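Getting dust out of the computer (and the desk drawer of cables)

I put off cleaning my old desktop for so long that the fan started sounding like a hair dryer. I'd been blaming the machine itself and was half ready to buy a new one, when all it needed was an hour at the kitchen table and a soft paintbrush. So this is how I do it now, every April, before the cooler weather shuts the windows for good.

Shut it down properly, switch it off at the wall and pull every lead out. I take a photo of the back with my phone first, as I can never remember which grey plug went where. Then hold the power button in for a few seconds to drain whatever's left, and carry the case somewhere with decent light. Outside is best if it isn't windy.

Take the side panel off and put the screws in an egg carton. Mine has 12 holes and I fill them in order, so the screws go back in the reverse order and I'm never left with a mystery one at the end (well, hardly ever!).

For the dust I use a dry brush and a can of compressed air. Keep the can upright and give it short bursts. If you tip it you get a spit of freezing liquid, and I've done that to a graphics card and then had to sit and fret until it dried. Hold the fan blades still with a finger while you blow. I know it's fun to watch them whizz, but it's no good for the bearings. 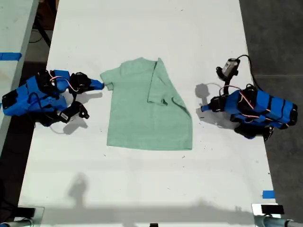

Leave the vacuum cleaner in the cupboard. The nozzle can build up static and it's far too easy to knock something loose with it. I do use it on the carpet afterwards, where there's always more fluff than I expected.

Keyboards are easier. Unplug, turn upside down, tap firmly, and stand back from the crumbs. A cotton bud with a dab of isopropyl alcohol gets the grime from around the keys – go easy, you want it damp and no more. For the screen I stick with a barely damp microfibre cloth and wipe in one direction. No window spray, ever. I ruined the coating on a lovely monitor that way and it had a cloudy patch the colour of weak tea until the day I gave it away.

Then there's the cable drawer. I tipped mine out on the bed and sorted it into things I could name and things I couldn't. Each one I kept got a loose loop, a hook-and-loop tie and a bit of masking tape with its job written on it. Don't wind them tightly around your hand, it's murder on the wires near the plug. The unknowns went in a shoebox, and whatever's still in there next year goes to e-waste.

One last thing. Before you close the case, check that no cable is hanging near a fan. I skipped this once, and the rattle had me taking all those screws out again.

Last updated: Sun 28 April

Comments (3)

Coltside: The egg carton is a ripper idea. I've been using a saucer and the cat keeps getting into it.

Jorkeneo: Can you use the same alcohol on a laptop trackpad? Mine's gone shiny and a bit sticky.

Flundau: I do, on a cloth with the laptop switched off. Sticky goes away, shiny doesn't, sorry.

Recent tips

Labelling power boards so you unplug the right thing
4 ways to quiet a humming printer
Where to put the modem in a long, skinny house
Wiping an old hard drive before you give it away
Getting sticker glue off a laptop lid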